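Bin picking at Trullden

Bin picking is the job of taking loose, jumbled things out of a container one at a time and putting them somewhere useful. People have done it for as long as there have been bins. At Trullden, the returns and sorting business where I've worked on the floor for a good while now, part of it is done by robot arms, and this article covers what the work is, how it got to be that way, and what it's meant for those of us who used to do all of it by hand. I'm writing it for the local trades wiki because the entry that was here before was two lines long and one of them was wrong (we don't make toys, we sort them!).

Background

Trullden takes in returned and surplus household goods from shops, mostly toys, kitchen bits, pet stuff and small hardware, and sends them back out as sorted lots. Before automation the whole place ran on sorting benches. A tote would come down the rollers, you'd tip it out, and you'd pick through it into smaller tubs by category. A good sorter could do it while carrying on a full conversation about the footy, and most of us did.

The first arm came in during a refit one May. It went into a side area called the Chiba room, which had been the overflow store and got its name from a label left on the door by whoever had the lease before us. The second arm followed once the first had settled in, so there are 2 altogether. The software that decides what to grab is called Sumetti, and people use the name for the whole set-up, as in "Sumetti's sulking again" when a light goes amber.

How the picking works

The basic cycle is pretty simple to describe and was a mongrel to get right. A camera looks into the bin, Sumetti chooses something it reckons it can get hold of, and the arm goes in, closes its fingers, lifts, and carries the thing across to the drop side. Then it looks again, because the pile has usually shifted. If the lift fails it has another go, and after 2 failed tries on the same item it leaves it alone and works on something else. When there's nothing left it's willing to try, it calls a person over.

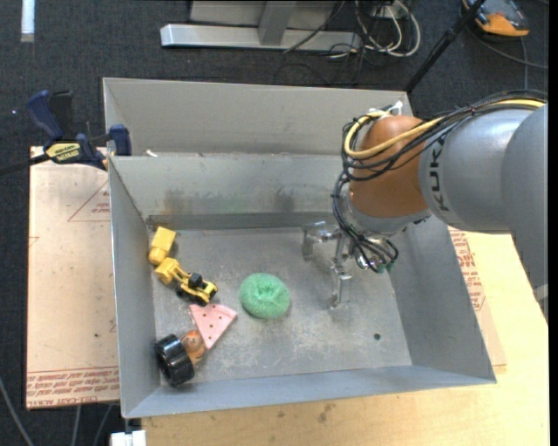
Mixed lots are the hard part of our trade, and they always have been. A carton of the same shampoo bottle is easy for anyone, person or machine, because once you've worked out the first one you've worked out the lot. Toys and household odds and ends are another story. You can have a yellow toy digger-sort-of-thing with wheels lying on an angle, a pink wedge full of little holes like a slice of watermelon, a glossy black ring and a round green mesh scrubber all sharing one metal floor, and every one of them wants a different grip. The scrubber sitting out by itself is a gift. The wedge has a little figure right up against its side, so the fingers have to come in from somewhere else or risk shoving the pair of them along. A human hand sorts that out without asking you. The arm has to plan it, and for the first few months the planning was slow enough that you could have a bite of your sandwich between lifts.

Walls are the next problem. Things that tip up against the side of a bin are harder to reach than things in the middle, and corners are the worst of the lot. On the benches we never thought about it, you just hooked a finger behind and flicked. The arms are set to stay a certain distance off the metal, and there was a long argument over how close was close enough. Too cautious and the corners never got cleared. Too brave and you'd hear a clang from the other end of the building.

Shiny and dark items give the camera trouble as well. Gloss throws the light back in odd places and the depth reading goes patchy. We tried changing the lamps, then the height of the lamps, then put them back where they started and adjusted the software, which fixed most of it.

Throughput

This is the bit people always ask me about at barbecues. On our ordinary mixed lots a person on the bench was expected to clear 700 items in a shift. The best shift we've logged on one arm is 802. That sounds like a big win until you look at what those figures leave out. The 802 was a kind day, with mostly blocky things and hardly any floppy ones, and it doesn't include the items left behind for a human to finish. The 700 was the expectation, and plenty of sorters went well past it when they felt like it. I don't think either number tells you much by itself, but they're the ones on the whiteboard so I've put them in.

Where the arm does better is late in the day. It picks at four in the afternoon the same way it picked at eight in the morning, and I certainly never did.

Changes to jobs

No one on the floor was let go when the arms came in, though a couple of people who left in the year after weren't replaced, and I think it's fair to record that as well. The bench team got smaller and the jobs on it changed shape.

The main new role is what we call minding. The minder looks after both arms, clears whatever they've left, swaps the bins over and answers the calls. It's easier on the body by a mile. My wrists used to ache by smoko and they don't now. A minder walks more and bends less, and the repetitive strain talk we used to get every winter has been replaced by a talk on staying outside the yellow line.

The other new role is labelling. Sumetti gets better when somebody goes through its missed picks and marks what the thing was and where it could have been held. It's a desk job, done in half-day turns, and opinion is split down the middle. I like it, you get to sit down with a cuppa and tell a computer it's wrong. Others find it deadly dull and swap out of it whenever they can.

Pay was the sticking point. Minding was brought in at the bench rate, and it took most of a year before it was agreed that being responsible for two machines was a different sort of job. The rate went up a bit. People who stayed on the benches didn't get the rise, and there's still some grumbling over that in the lunch room. I've got sympathy with it, because the bench now gets all the awkward lots (tangled cords, torn bags, anything soft and stretchy) and those are slower and more tiring than the old mix.

Social effects

The benches faced each other, so you talked all day. Minding is mostly done solo. The arms aren't terribly loud but there's a steady whirr and it's enough to put you off shouting across the room. Management moved the Chiba room roster to shorter turns after a few of us said it got lonely, and that helped heaps. New starters still do their first weeks on the bench, partly to learn the categories and partly so they meet everyone.

There's also a skill question that I don't have an answer to. A sorter of long standing can feel a dud item, a cracked wheel or a missing battery cover, while their eyes are on something else. The arm can't, and a minder only handles the leftovers. Our quality checks at the packing end got busier in the first year, and a second check was added for anything with moving parts. Whether new people will pick up that feel in a few weeks of bench work, I really couldn't say.

Safety

The arms work inside marked areas and stop when a person steps in. Bins are changed only with the arm parked, and whoever is changing them holds the key until they're out again. Most of our recorded injuries since the refit have been the old kind, pinched fingers and bumped shins from the rollers. The exception was a bruised forearm from a dropped tote during a bin change, after which we went to smaller totes.

Trorklow site

Trullden's other shed, at Trorklow, handles bulky returns and has no arms. There was a trial of a bigger gripper for boxed goods but it didn't continue past the winter, mainly due to crushed corners on the boxes. Staff from Trorklow come across to us for minder training anyway, in case it's tried again, and a few have moved over for good.

See also

Returns sorting
Sorting bench
Repetitive strain in warehouse work
Trorklow industrial area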